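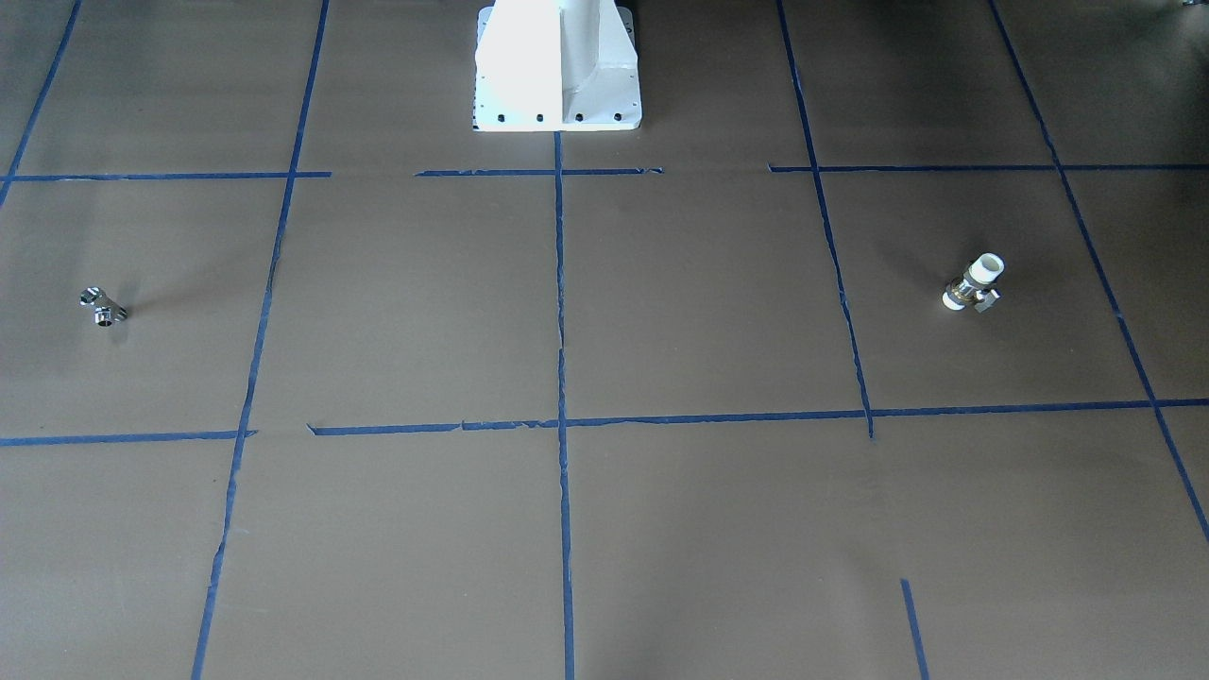

I finally made it to the town my grandmother never stopped talking about, and I have so much to tell you that I hardly know where to begin.

Worumora sits at the top of a long valley, 592 meters up, and the bus takes its sweet time getting there. I'd picked a seat on the left because Parveen Talpur told me to (thank you, Parveen!), and for the last half hour I had my forehead pressed to the window like a kid. Terraces, goats, a river that keeps changing sides, then one bend and the whole town is in front of you, stacked up the hill.

The most recent count put the population at 3208, and I think I was introduced to a good part of it. People here come from two directions. The older families say their ancestors walked up from the coast, and the others came over the pass from Gurkeck when the slate quarry opened. You can still hear it in the way they talk. The hill families have a word for evening that sounds like a sneeze, the quarry families have a completely different one, and everybody understands both. My landlady, Mpho Swanepoel, married in from outside and uses whichever one suits the person she's arguing with.

The thing I'd come for was the lantern supper in January. It started in 1931, the winter the road was closed by snow and the two halves of town pooled what they had in their cellars. The upper street cooks the soup and the lower street bakes the bread, and the two meet at the fountain after dark. I was put to work slicing onions next to Lesego Nkuna, who has opinions about how thin an onion should be – I did not meet her standard. We had the soup standing up, in our coats, and it was wonderful. Barley, smoked beans, a lot of pepper. I had three bowls.

Then the singing! I was expecting one song, maybe two. They went on until after midnight, the upper street taking a verse and the lower street answering, and some of the answers are pretty rude. Alper Altıntaş stood behind me whispering translations and skipped a few lines, which made me want them even more. He's promised to write them down for me. Alper, I'm waiting.

I also spent a whole morning in the little museum above the post office. It's two rooms, and most of it is quarry tools and wedding clothes. The wedding sashes are the reason to go. Every family has its own border pattern, and a bride from the other half of town would stitch hers alongside her husband's, so you can read a marriage right off the cloth. I found my grandmother's border on a sash in the second case and had to sit down for a bit.

If you're thinking of going, bring proper boots, because the steps are slate and steep. The bakery opens at six and the walnut rolls are gone by seven. The last bus down leaves at 4:40 in the afternoon, and it does leave.

Next post will be the walk over the pass to Gurkeck, which took me more than 3 hours longer than Mpho said it would. I'm still looking for a decent recipe for that soup, so if your family makes anything like it, please leave it in the comments.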